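Course notes, week 4 — Backgrounds and contrast
Drawing and Composition I, teacher: Josiane Pruvost

Last Thursday we spoke about the figure. Today we look at what stands behind it. Many students draw the object first and leave the background for the end, and then the drawing looks pasted.

Try this at home. Take one cup and put it before a dark cloth, then before a white paper. Draw it two times, 20 minutes each. Before the dark cloth, the light side of the cup makes its own edge. Before the paper, you must find the edge with the shadow.

Dark cloth behind a white table, then a pale ground: 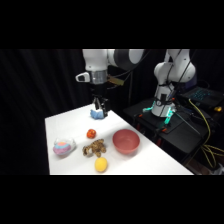
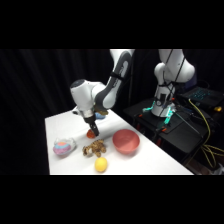
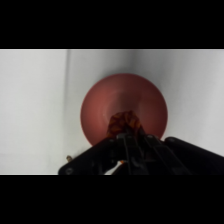

For the homework, use only three grays. Mix them before you begin and write their numbers on the margin. Paper of 32 by 40 cm is enough — the Guillot pad is fine. Please read also the pages on cast shadow.

Filed under: Handouts, Drawing

Comments
Dorian Tessier: Can we use charcoal?
Josiane Pruvost: Yes, but fix it before you bring it.
Zoila Huaranga: My dark cloth has a pattern, I will turn it over.

Back to top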